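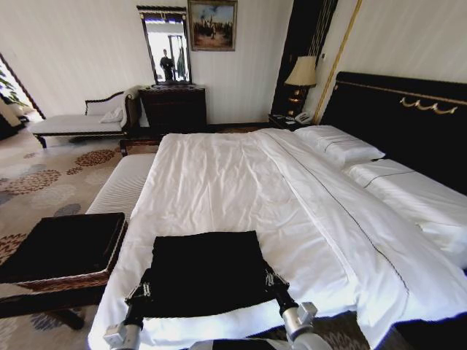
Hotel robot learns to fold, still needs its fingers cleaned

The newest member of the housekeeping team at the Trerkby hotel has two arms, no opinion on the minibar and a daily appointment with a lint-free wipe. It is down for that appointment at 6 a.m., before anyone else on the floor has found their shoes.

The two-armed machine, supplied by Derkach and running folding software from a small outfit called Onitz, has been practicing in a guest room since September. Its specialty so far is the square black cloth. Give it one, laid on a white duvet, and it will take a corner in each gripper and get on with things. Fitted sheets have been discussed and politely put off.

Most of the effort, according to the hotel's maintenance department, goes into keeping the thing in a fit state to work. Cloth sheds. Fibers creep in between the gripper fingers, and after enough folds the jaws close on a thin felt of their own making. A corner that should be pinched then slips away, and the robot carries on folding the air with great dignity.

The morning routine takes 40 minutes. Power goes off at the base, the fingers are wiped and checked for wear, and the screws that hold the jaws are tested with a hex key. After that comes the part the staff complain about, in which each arm has to be sent to its zero position and the two compared. If they disagree, the cloth comes out as a trapezoid.

Setting up was slower still. The installers had planned on a table, which is flat, hard and stays where it is. A duvet does none of this. It sinks when pressed and comes back up in its own time, so the height at which the grippers stop had to be set again, and then again after the bed was remade by someone with a firmer hand. The working height now lives on a strip of masking tape stuck to the inside of the supply closet door, next to the number for the elevator company.
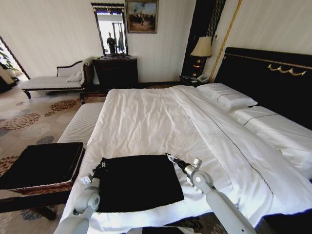 Color gave trouble too. White cloth on white bedding left the software guessing where one stopped and the other began, and it guessed badly. Black was the compromise. The laundry, which now has a stack of black squares to keep apart from everything else it owns, was told about the compromise afterward.

The log kept by maintenance shows 3054 folds to date and 71 stops. Most of the stops were lint. Several were a loose jaw screw on the right gripper, which now gets thread locker and a hard look every morning. One entry reads only "cable again," underlined twice.

Cliluva, which handles spare parts for the arms, has agreed to keep a set of finger pads in town. Until now they came by mail, and the robot spent the wait parked with its arms folded — its neatest work to date, in the view of the night desk.

A trial with hand towels is planned next. Maintenance has asked for more wipes.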